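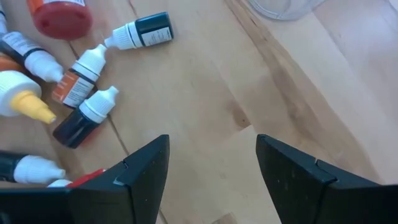
Dernière modification de cette page : 8 mars 2019

Séance 4. Comparer deux pinces (notes de cours, R. Zeman)

Le catalogue Akilent annonce une pince « universelle ». Méfiez-vous du mot. Nos objets sont des flacons compte-gouttes couchés en vrac sur du bois, embout blanc pour la plupart, et c'est un cas que les brochures montrent rarement.

Protocole : même bras, même caméra au poignet, mêmes flacons, doigts Akilent puis doigts Cedau. Une prise compte si le flacon est encore tenu après sept secondes. On note aussi les voisins déplacés, que les fabricants oublient volontiers.

En novembre, Libor Štěpánek a obtenu environ 74 % de prises avec les Cedau. Je n'y crois qu'à moitié : il replaçait les flacons à la main entre les essais, en les écartant sans doute un peu.

À discuter :
- Saisir par le corps ou par le bouchon ? Les gros bouchons ronds changent la réponse.
- Que voit encore la caméra quand un doigt masque un petit bouchon ?
- Un écart de deux prises entre les pinces prouve-t-il quoi que ce soit ?

Compte rendu à remettre à Mebrat Chala, échecs compris.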